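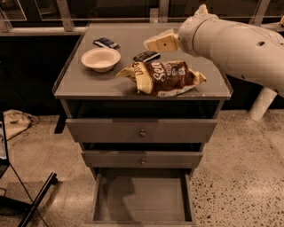
Nandel 703 Beach Shade

Item 2128
Manufacturer: Weerasinghe
Color: Sand, Slate or Surton Blue

The Nandel 703 is a four-pole fabric canopy for use on open sand. It is held in place by four sand-filled corner bags and does not use stakes. The canopy is a single piece of stretch knit, and tension in the fabric keeps the poles upright once the bags are full. The 703 replaces the earlier Nandel 7, which had two poles and a rear anchor line.

The canopy is sold complete. The box contains the canopy, four poles in three sections each, four corner bags with lines attached, one scoop, one carry bag and a printed instruction sheet. No tools are required.

Specifications

Canopy size, unstretched: 7 ft x 7 ft
Standing height, front: 6 ft 6 in
Standing height, rear: 5 ft
Packed length: 30 in
Weight, without sand: 8 lb 4 oz
Canopy fabric: polyester and spandex knit
Poles: aluminum tube, anodized
Pole caps: molded rubber, replaceable
Corner bags: coated nylon, roll-top closure
Lines: braided polyester with sliding adjusters
Carry bag: coated nylon with shoulder strap and mesh base panel

Canopy

The knit stretches in both directions. When correctly tensioned it is larger than the unstretched size given above, and the added coverage depends on how far out the corner bags are placed. The four corners are reinforced with a second layer of fabric and a bar-tacked webbing loop. Each loop carries one line and one corner bag.

The fabric is not waterproof. Light rain will pass through it after a few minutes. A waterproof fabric would collect water at the center and pull the poles inward, and we do not recommend adding a tarp on top for the same reason.

The sand-colored canopy runs cooler than the other two in direct sun. Surton Blue shows salt marks more than the other colors until it is rinsed.

Poles

The two front poles and two rear poles are different lengths and are not interchangeable. Front poles have a gray collar at the top section. Rear poles have no collar. Sections are joined by an internal shock cord and seat fully when the spring button clicks into its hole. A pole with a button that has not engaged can shorten under load.

Rubber caps at both ends protect the canopy and keep sand out of the tube. Caps wear with use and should be replaced when the metal edge can be felt through them. Replacement caps are sold in packs of eight.

Setup

1. Lay the canopy flat with the Nandel label at the edge facing the wind.
2. Fill all four bags to the stitched line. Use damp sand from below the surface where possible.
3. Roll each bag closed three turns and fasten the buckle.
4. Pull the bags out diagonally from the corners until the fabric is lightly stretched, then bury each bag to half its height.
5. Insert the rear poles first, then the front poles. Lean each pole slightly outward.
6. Adjust the lines until there are no folds in the center of the canopy.

One person can set up the canopy. With two people it is quicker, mainly at step 5. The low side should always face the wind. If the wind shifts, move the canopy. Do not try to correct for it with the adjusters.

Wind

The 703 is intended for light to moderate wind. Take it down when loose sand begins to move across the beach at ankle height, or when a pole lifts off the ground. Do not leave the canopy standing unattended or overnight. Many beaches restrict shade structures by size, location or hours of use, and some allow umbrellas only. Check posted rules before setup.

Use on other surfaces

On grass or gravel the corner bags can be filled with stones or with sand carried to the site. They cannot be buried, so fill them completely and place them farther out. Weerasinghe does not supply stakes for this model. The optional foot plates spread the load on soft ground and are recommended for very dry, deep sand as well.

Care and storage

Shake out sand before packing. Rinse the canopy, lines and bags in fresh water after each trip to salt water and dry them fully in the shade. Pull the pole sections apart and rinse the joints, as salt will seize the spring buttons. Do not machine dry, iron or bleach the fabric. Silicone spray may be used on the buttons. Oil should not be used because it holds sand.

Small holes in the knit will not run and can be left alone if they are under a quarter inch. Larger holes should be patched with the adhesive knit patch listed below.

Parts and accessories

Front pole, complete
Rear pole, complete
Corner bag with line
Pole caps, pack of eight
Foot plates, set of four
Adhesive knit patch, two sheets
Carry bag

Corner bags from the Nandel 7 fit the 703, but hold less sand and should be used only as a temporary replacement. Poles from the Nandel 7 do not fit.

Warranty

Poles and stitching are covered for two years from the date of purchase. Fading, cap wear and wind damage are not covered. Keep the receipt and quote item 2128 when making a claim.

Shipping and returns

Orders ship from the Drorncombe warehouse. Orders placed before 2 p.m. on a working day ship the same day. Surton Blue is out of stock until September and can be back-ordered at the current price.

Unused items may be returned within 30 days in the original box. Canopies that have been set up on sand are treated as used and can be returned only under warranty.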